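Surlow Early Music Programme
Progress report to the Skenard Fund, second period
Submitted by the programme office, Draridcombe

1. Purpose of this report

This report covers the second period of the grant awarded to the Surlow Early Music Programme for historical wind instruments, ensemble training and public performance. It follows the order of the original application. Spending is reported separately on the Fund's own form and is mentioned here only where it has affected the work.

2. Teaching

Weekly tuition on recorder and baroque flute continued throughout the period. Baroque oboe was added in October, one term later than planned, as the tutor first engaged withdrew to take up an orchestral post abroad. A replacement was found through the Rungrueang Ensemble, which has also lent two instruments until our own are delivered.

The programme now has 50 enrolled players. Most came to us from modern instruments and had no earlier experience of playing at low pitch. Tutors report that breathing and articulation have needed more time than the syllabus allowed, and the first-year course has been revised accordingly. Ornamentation, which was to be introduced in the first term, has been moved to the third. French repertoire has been held over to the second year, apart from a small number of dance movements by Hotteterre which the flute class had already begun.

Attendance was good in the autumn and weaker after the new year, when several players were preparing for school and college examinations. We have agreed with tutors that lessons missed for this reason may be made up before the end of June.

3. Ensemble work

The Surlow consort met fortnightly. It worked mainly on Telemann, Boismortier and a group of English suites prepared from facsimile. Reading from facsimile was an aim set out in the application, and the players have taken to it more readily than the tutors expected. Clefs remain a difficulty for the viola da gamba section, where transcribed parts are still in use.

The Rungrueang Ensemble gave two coaching weekends. The first dealt with continuo playing and was attended by the keyboard and cello students only. The second was open to all and closed with an informal concert of trio sonatas. The ensemble has offered a third weekend in the coming period, subject to dates.

Tuning has been a recurring matter. The programme plays at A=415, but the chamber organ available to us at Draridcombe stands at modern pitch and cannot be transposed. Rehearsals with organ have therefore been held with the harpsichord in its place, and the two anthems planned for March were withdrawn from the concert. We would welcome the Fund's advice on whether hire of a suitable box organ could be met from the existing instruments heading.

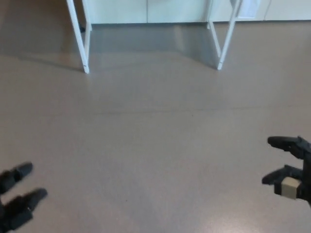

Rehearsal space has been the most difficult part of the period. The hall used in the first year became unavailable in September, and the consort moved three times before a settled arrangement was reached at Draridcombe. The rooms offered to us vary a good deal in how they suit gut strings and wooden flutes. A hard, smooth floor and a row of cabinets along the far side leave little to soften the sound, and in surroundings of that sort the players tend to force the tone less but lose the ends of phrases. Tutors have asked that any room used for sectional work be provided with rugs and a pair of heavy curtains, and the cost of these has been found within the accommodation heading. Full rehearsals take place in the church, where the acoustic is generous and the heating is not.

4. Public performance

Four concerts were given in the period, against four proposed. Attendance across the series came to 289. The target in the application was 300, and the shortfall of 11 falls almost entirely on the November concert, when the road from Surlow was closed by flooding. Takings were in line with the budget.

The most successful event was the candlelit programme in December, which paired Corelli's Christmas Concerto with vocal items from the parish choir. The spring concert was more demanding for both players and listeners. Comment slips praised the playing and asked for shorter spoken introductions, and this has been passed on to those who give them.

A lunchtime recital by the first-year flute class was added at the request of parents. It was not part of the funded series and is not included in the attendance given above.

5. Instruments and library

Two tenor recorders and one bass recorder were bought. The baroque oboe ordered in the first period has not yet been delivered. The maker has written to confirm that it will be ready in the summer, and the deposit remains in place. Two of the boxwood flutes required repair after cracks appeared at the head joint. Both are back in use, and a written guide on oiling and playing in has been given to every borrower.

The library has been catalogued by composer and by scoring. Parts for loan may be borrowed by other groups in the county on payment of postage. Three groups have done so.

6. Matters requiring the Fund's decision

We ask the Fund to agree to the following changes.

The oboe payment to be carried forward into the third period.

The unspent part of the travel heading to be moved to accommodation, to meet the higher rent at Draridcombe.

The two withdrawn anthems to be replaced in the programme of work by a cantata with harpsichord continuo, to be performed in the autumn.

7. Work planned for the next period

Tuition will continue at the present level. A beginners' class in natural trumpet has been requested and will be costed, but will not be started without further approval. The consort will prepare a programme of Purcell and Locke for performance at Surlow and Draridcombe, with a repeat at Skenard if a church can be secured. Auditions for the second-year course will be held in May, and the results will be included in our next report.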